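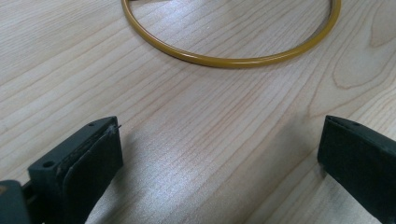 Häufige Fragen zu geölten Tischplatten

Kategorie: Pflege & Werterhalt

Wie oft muss ich meine Tischplatte nachölen?
Bei einem Esstisch, der täglich benutzt wird, empfehlen wir 2 Durchgänge im Jahr. Ein Schreibtisch kommt meist mit einem aus. Wenn Wassertropfen nicht mehr abperlen, sondern dunkle Punkte hinterlassen, ist die Platte fällig.

Welches Öl passt zu meinem Tisch?
Alle Tische der Serie Pellmont verlassen die Werkstatt mit Stutix Hartöl natur. Für helle Hölzer gibt es das Öl auch leicht weiß pigmentiert. Es verhindert, dass Esche und Ahorn stark nachgelben. Bitte nicht zwischen den beiden Varianten wechseln, ohne die Platte vorher abzuschleifen.

Wie gehe ich beim Ölen vor?
Platte abwischen und über Nacht trocknen lassen. Öl dünn mit einem fusselfreien Tuch in Faserrichtung auftragen, 30 Minuten einziehen lassen, Überstand vollständig abnehmen. Danach zwölf Stunden nichts auf den Tisch stellen. Wer abends ölt, kann am nächsten Tag wieder zu Mittag essen.

Was mache ich mit den Tüchern?
Ölgetränkte Lappen können sich selbst entzünden. Legen Sie sie ausgebreitet im Freien zum Trocknen aus oder bewahren Sie sie in einem geschlossenen Metallbehälter mit Wasser auf. Nicht zusammengeknüllt in den Hausmüll geben.

Wie entferne ich Ränder von Gläsern?
Frische Ränder verschwinden oft nach einigen Tagen von selbst. Bleibt etwas zurück, schleifen Sie die Stelle mit feinem Papier (Körnung 300) ohne Druck an und ölen nach. Bei furnierten Platten, etwa dem Modell Lametti, bitte nicht schleifen und vorher bei uns nachfragen.

Darf ich Spülmittel verwenden?
Ein Spritzer im Wischwasser schadet nicht. Glasreiniger, Scheuermilch und Mikrofasertücher greifen die Oberfläche an.

Meine Platte hat im Januar einen feinen Riss bekommen. Ist das ein Mangel?
In der Heizperiode sinkt die Luftfeuchte und Massivholz zieht sich zusammen. Feine Risse an den Stirnseiten schließen sich im Sommer meist wieder. Ist der Spalt breiter als eine Postkarte dick ist, schicken Sie uns bitte ein Foto und die Auftragsnummer.

Kann ich den Tisch aufarbeiten lassen?
Ja, in der Werkstatt Stergiou. Abschleifen und zweimaliges Ölen kosten bis zwei Meter Länge 300 Euro, Abholung nach Vereinbarung. Annahme ist donnerstags.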